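Grernalby Two-Arm Sorting Set: Data Card

Version 2
Maintained by the student robotics project, Grernalby Technical College

Summary

This set contains 1,000 recorded episodes of tabletop handling tasks, collected by students enrolled in the automation course. Each episode shows two arms working over a shared table on small household and electrical items. The set is divided into 29 task groups, and the list of groups is in the file tasks.txt.

Objects

Items include power adapters, charging cables, a power strip with colored sockets, capsule-shaped cylinders in red, blue and black, and small toys. Item positions are changed between episodes. Cables are left as they fall and are not straightened by the operator. 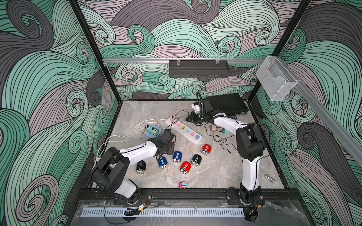 Grernalby, March

The 13 students of the spring group recorded the episodes in two-hour sessions. Operators passed the Skilteck safety module before their first session - this remains a condition for all new members. Instructions were written by the students and checked by course staff.

Known limits

Wall covering and tabletop pattern vary between task groups, and results should be reported per group. Episodes in the Penau folder were recorded at a lower frame rate.

Use

The set may be used for teaching and for entries in the Thibodeau student competition. Other uses require written approval from the college.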